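FOR IMMEDIATE RELEASE
November 26, 2021

Khoury Bath & Linen opens its first swap counter in Serkbridge, and you're invited to bring your old towels

SERKBRIDGE – I've been writing the news for Khoury Bath & Linen for a good while now, and most of what I send out is about a new color or a holiday schedule. So forgive me if I sound a little excited. We're opening a swap counter! It's at the back of our Serkbridge store, past the shower curtains, and it's for towels, washcloths, bath mats and pillowcases that you no longer want but can't bring yourself to throw out.

You know the ones. I have a stack at home that I've moved through three apartments. There's a beach towel in there from a trip I barely remember, and a set of hand towels with somebody else's initials on them (a flea market buy, long story). They're perfectly good. I just don't use them, and they take up the whole top shelf.

The way it works is simple. Bring in clean, dry linens and hand them over at the counter. One of us will look them over while you wait. Anything still in good shape gets a swap tag and goes out on the shelves, and you get a token for each piece. You can spend a token on any other tagged piece, the same day or months later. Tokens don't expire and you can give them to a friend.

Pieces that are too worn for the shelves go into the rag bin. We sort those by size and pass them along to the Skusley Animal Shelter, which goes through an astonishing number of towels. You don't get a token for rag bin pieces, but you do get our thanks and a bit of closet back.

We tried this out first at our smaller store in Wundoma. That trial opened in April with one folding table and a handwritten sign, and I'll admit I figured we'd get a few bags of washcloths and call it a day. By the end of the first month, 121 households had brought something in. By the end of the trial we'd put 248 bath towels back into use, and that's just the bath towels. I stopped counting washcloths because they're tiny and they stick together.

"People kept asking when Serkbridge was getting one," says Hiba Nassar, our store manager in Serkbridge. "I had customers driving over to Wundoma with a trunk full of sheets. I told them to hang on, we were working on it. Then I had to go and clear out the back of the store so it would be true."

She did, too. The old clearance racks are gone and there's a long counter in their place, with shelves behind it that go nearly to the ceiling. Bath towels are at eye level. Pillowcases are down low, in drawers, so please pull them out and look. There's a bench for anyone who'd like to sit while we go through their bag, and parking is free behind the building.

A few things we can't take: electric blankets, pillows, anything with foam in it, and anything that's been used around paint or motor oil. We also can't take fitted sheets for now. I asked if we could, and the answer I got from the sorting crew was a very firm no. Lama Mansour runs that crew, and she has folded more fitted sheets than any person should have to, so I let it go.

Lama also put together a short guide to getting more life out of the towels you decide to keep. We're handing it out at the counter, and it has some good stuff in it. Skip the fabric softener, which leaves a coating on the loops and makes them worse at drying you off. Wash new towels on their own the first couple of times. Shake them out before they go in the dryer. If a loop gets pulled, snip it with small scissors and leave it alone, don't tug! I've been a tugger my whole life, so that one stung.

The guide has a page on folding as well. Terry cloth is bulky and it likes to slide around on a shelf, and Lama's answer is to fold in thirds the long way first, then in half, then in half again, with the round edge facing out. I tried it on my top shelf over the weekend and got 14 towels into a space that used to hold nine. My husband asked if we'd been robbed.
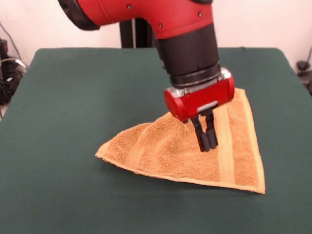

Khoury Bath & Linen – Community and Store News Team

Opening day at Serkbridge starts at 10 a.m. on the first Saturday of next month. We'll have coffee and cookies up front (please finish them before you touch the towels), and the first people through the door will each get a free token to start with. After that the swap counter keeps the same hours as the rest of the store. You don't have to be a Khoury customer and you don't have to buy anything.

If you've got a really big load, like a whole linen closet from a house move, give the store a call first so we can have an extra pair of hands ready. Regular shopping bags are fine without calling. Boxes are fine too, as long as one person can lift them.

The Wundoma counter is staying open, by the way. A few people were worried we were moving it, and we're not. Tokens work at both stores, so you can drop off at one and pick out at the other.

Reporters and local bloggers are very welcome to stop by on opening day. Hiba and Lama will both be there all morning and are happy to talk, and Lama will show you the folding thing if you ask nicely. For interviews or questions before then, ask for the news team at the Serkbridge store.

About Khoury Bath & Linen
Khoury Bath & Linen is a family-owned shop selling towels, bedding and bath goods from its two stores in Serkbridge and Wundoma. Both stores offer free hemming on any towel or curtain bought there, and now both of them have a swap counter.

###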